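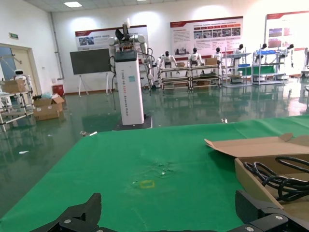

Gripper over the green cloth at the cable station, with an open box of cables at the right.

Setting Up and Running a Cable Handling Station: House Rules

These rules cover tabletop work in which a two-arm robot picks coiled cables and moves them between open cardboard boxes. They were written for the cable stations at Trellico and apply to anyone who sets up, runs or resets one. The general safety rules for the hall come first. If something in these pages conflicts with the hall rules, follow the hall rules and tell the station lead.

You do not need to be a programmer to run a station. You do need to have read the stop procedure and used the stop button at least once on the robot you will be working with.

Before you start

Walk the floor around the table once before switching anything on. Pick up loose paper, tape ends and bits of packing. Coated floors get slippery with plastic film on them, so wrapping goes in a bin or back in its carton. Move stools and carts out of the reach zone. The reach zone is the full stretch of both arms plus 200 mm on all sides.

Check that the stop button is where the operator can hit it without leaning over the table. Press it, confirm that both arms hold still, then release it. Do this at the start of every session, including short ones.

Next, look at the robot's own wiring. Cables hanging from an arm should have enough slack for the elbow to bend fully and not so much that a loop can catch on a box flap. If a connector has a locking ring, turn it by hand to see that it is tight. Do not tape over a loose connector and carry on.

Preparing the table

1. Spread the cloth and pull it flat. A few shallow creases are fine. A fold tall enough for a fingertip to catch is not.

2. Clip the cloth along the edges farthest from the robot. Clips go outside the working area, and both arms should be able to make their full sweep without coming near one.

3. Mark the reference spot with tape. Keep the mark small. If you replace the tape, put the new piece down before you peel off the old one, or you will lose the position.

4. Open the boxes and fold the flaps back. The flap nearest the robot matters most. It should lie flat or lean away from the gripper's path. A half-open flap will spring up when the box is bumped, and the gripper will then close on cardboard.

5. Load the cables. Coil each one loosely and leave the plug on top where it can be seen. Do not tie the coils unless the task sheet says so.

If you are using two boxes side by side, leave a gap wider than one closed gripper between them. Boxes whose flaps overlap have to be moved apart before the run.

Which cables to use

Use only cables that have been taken out of service for handling work. They must never be plugged in at the station, at either end. Power cables with metal prongs are allowed, but check the prongs for bends first, as bent ones snag on the other coils.

Cut or cracked insulation means the cable goes to scrap. So does any cable that has been pinched hard enough to leave a flat spot. Write the reason in the log with the cable number. At Trellico the numbers currently run to 882, and a number is never reused after its cable is scrapped. 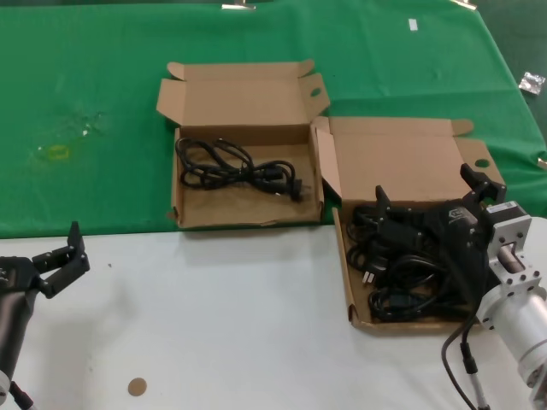
Limit how much goes into one box. A pile that comes up past the box walls will spill when the first coil is lifted, and the lift itself gets hard to predict once several coils have worked into each other. For new operators we suggest starting with a single cable per box and adding more after a full session without a stop.

Running the task

Start at low speed. The Jandevix controller we use has a speed limit on its first screen, and the limit goes back to low each time the power is cycled. Leave it there for the first pick of the session, then raise it if the arms track well.

Bring the gripper in from above with the fingers open. Come down over the coil, stop just clear of it, and check both fingers before closing. If one finger is over the box wall, back up and try again. Pushing the wall aside with the finger works once or twice, but it shifts the box and spoils the next pick.

Close on the bundle, away from the plug. Plugs are stiff and slip out sideways. Lift straight up until the lowest loop clears the box, wait for the swing to die down, and only then move across.

Keep the second arm parked unless the task needs it. A good parking position has the gripper raised off the table and to its own side. When both arms do work at once, one operator calls the moves out loud and the other does not start a move until it has been called.

Tangles come up often. The rule is simple: if the second coil leaves the box along with the first, lower both, open the gripper and stop the arms. Do not shake the load. A person may sort out the tangle by hand after the stop has been pressed and the operator has said "stopped" and had it repeated back. 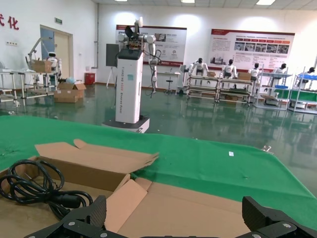

Can I reach in to fix a box flap while the arms are paused?

Only after the stop button has been pressed. A paused arm still has power and can move again on a stray command, so treat a pause the same as a run. Press stop, wait for the arms to hold, fix the flap, step back out of the reach zone, and then release.

Resetting between runs

Set the box back against its marks before you touch the cables. Pull out all the cables, shake out any loops that have crossed, and coil them again. It is tempting to leave a neat coil from the last run where it is. Please don't – the next run should start with fresh coils, or the results from the two cannot be compared.

Check these points at each reset:

Flaps folded back, none standing in the path of a finger
Cloth flat and clips still tight
Both gripper pads clean, no tape or cardboard fiber stuck to them
Screws on the finger mounts flush, none backing out
Wrist camera view clear, if the station has one

Every 16 runs, wipe the pads with a dry cloth and look at them from the side. Textured pads wear at the tips first. Once the texture is gone from the tip, change both pads as a pair. We buy ours from Dinsa, and the mounting holes on their newer pads are set slightly farther in, so old and new cannot be mixed on one gripper.

Boxes wear out faster than anything else. Corners go soft, and flaps stop staying where they are put. Replace a box when a folded flap no longer stays down by itself. Use the same size and board weight as the old one and note the change in the log.

Keeping the log

The log has one line per run: run number, operator initials, cables used, speed setting, stops. Write down every stop, even if you think it was your own mistake. Short notes such as "plug caught on flap, right box" are enough.

When a station reaches 1,000 logged runs, it is taken out of use for a full inspection of arms, mounts and wiring. Stations on the Pliltia project follow the same schedule, but their logs are kept on paper and have to be copied over by the end of each month. The December pages are still kept in the old binder.

End of session

Park both arms, open both grippers and press the stop. Switch off at the controller first and then at the wall. Take the cables out of the boxes and put them back in storage, uncoiled if there is room to hang them. Leave the cloth and the tape marks in place for the next operator.

If anything was out of order and could not be fixed, hang the red tag on the controller before you leave and write the fault on it. A tagged station may not be started by anyone except the station lead.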